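The bag that would not fall

I promised in my last post to write about the fault we had in May at our packing bench, and a few of you wrote to ask where it is. So I sit down at last to do it. It is a longer post than usual, and I am sorry if my English becomes tired near the end.

For new readers: I work in a small company, Suvine, which sends cables and small parts to repair shops. On one bench we are trying a robot with two arms. It takes a mailer bag, puts it on the scale, waits for the weight, and then moves the bag to the conveyor and lets it go. The control program is called Juleo and most of it was written by us, so most of the mistakes are also ours.

What happened

We planned a run of 200 bags. The first part went well and I even went to make a tea. When I came back, the belt was running, the arm was going back and forth, and the counter in Juleo was climbing nicely. But at the end of the belt, in the box, there were fewer bags than the counter said. The difference was 16.

I stopped everything and looked on the floor first. I found two bags behind the conveyor. The others were simply still waiting in their place, because the robot had made several trips with one and the same bag. It carried the bag to the belt, opened the gripper, and the bag did not fall. The thin plastic stayed on the finger of the gripper, like a wet leaf stays on a shoe. Then the arm went back to the scale with the bag still hanging, closed again, and Juleo wrote one more successful delivery in the log.

This is the part which made me a little afraid. On one of these return trips the loose end of the bag was pulled under the rail of the belt. The arm felt the resistance and pulled harder, as it was told to do. It stopped only when the bag tore. I was standing maybe two steps away, and if my sleeve had been there in place of the bag, I don't like to think about it.

How we looked for the cause

My first idea was static electricity. The air in our room is dry and the bags are always sticking to my hands too. We bought a small ionizer fan, and it helped a bit, but the fault came back after 20 bags.

The second idea was the position of the grip. When the gripper takes the bag near the middle, the plastic folds itself around the gripper and makes a kind of pocket. If it then opens only a little, the pocket stays closed. We did the test slowly, with the belt stopped, and looked at each hold before letting go. The gray bags were the worst ones, they are softer than the white ones and bunch up very easily.

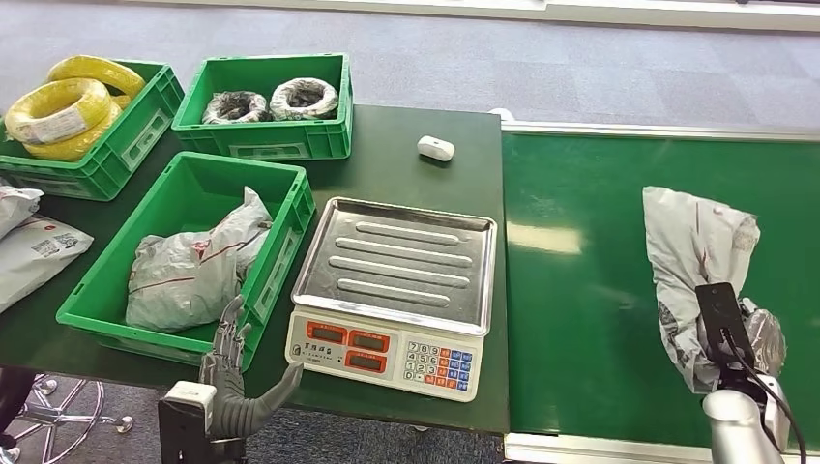 What we changed

The gripper now opens to the full width above the belt. Before, it opened only halfway, to save time. After opening, the arm makes two short shakes and goes up slowly. It looks silly, but it works better than the fan.

The second change is in the counting. Juleo was counting a delivery at the moment when the gripper received the command to open. It means we were counting our wish and not the bag! Now there is a light sensor from Camacho across the belt, and the number goes up only when something passes through it. If nothing passes, the arm stays where it is and a lamp comes on.

The third change is the pulling force. I set the limit much lower, so the arm gives up early when something holds it. It gives up too often now, sometimes for a heavy bag with nothing wrong, and I have to walk over and press the reset. I accept this for the moment. We also put the stop button on the side where people really stand, which we should have done on the first day.

What is still open

We made the run of 200 again with these settings. The bag stayed on the gripper 2 times, and both times the arm waited and the lamp came on, as it should. I would like to know why it still happens. A reader from the Cikano forum suggested rough tape on the inside of the gripper fingers, so that less plastic touches the surface. I have ordered a roll and will try it when it comes.

If you have worked with thin mailer bags and have found a better way to release them, please write me in the comments. I am also interested in how you set the force limit, and whether you change it for each kind of bag or keep one low value for everything.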